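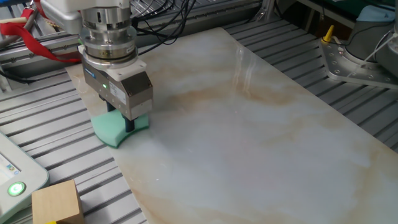 Zostex Moves Panel Wiping at Mulolholm Finishing Shop to Robot Cells

MULOLHOLM, 16 December 2019. Zostex will install 4 robot wiping cells at its Mulolholm finishing shop, following a trial of the Gondarent surface program on marble-patterned panels. Installation begins in March.

The cell holds a sponge in a parallel gripper and works across a panel laid flat on a slotted aluminum table. Path, speed, and contact force are set from a teach pendant. Programs are stored by panel size and can be recalled at shift change.

The shop employs 159 people. Of these, 23 now wipe and inspect panels by hand, a job that involves long periods of leaning over a table. Under the new arrangement they will load panels, change sponges, and carry out final inspection under angled light. Each operator will be responsible for 2 cells per shift. Pay grades are unchanged, and no positions will be cut. Training is held during paid hours.
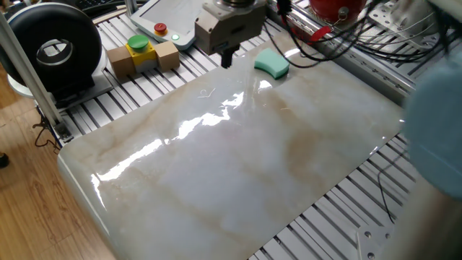
Marble-patterned panel and curved sponge on the work table at Mulolholm.

Hand wiping will continue for returned goods and for panels with cut openings, which the current program does not cover. Integration work is being done by Pawlak, which also supplies the tables.

Related items
- Pawlak slotted tables: load ratings revised
- Gondarent program notes, second release
- Mulolholm shop: changes to shift hours

Comments (3)

linefinish: Does the force setting hold on the rounded corners? That is where we get streaks.

tk_panels: Good to see the pay grades in writing.

oldshop: What is the sponge change interval?

Contact: Zostex Press Office, Mulolholm
© 2019 Zostex. All rights reserved.
Back to top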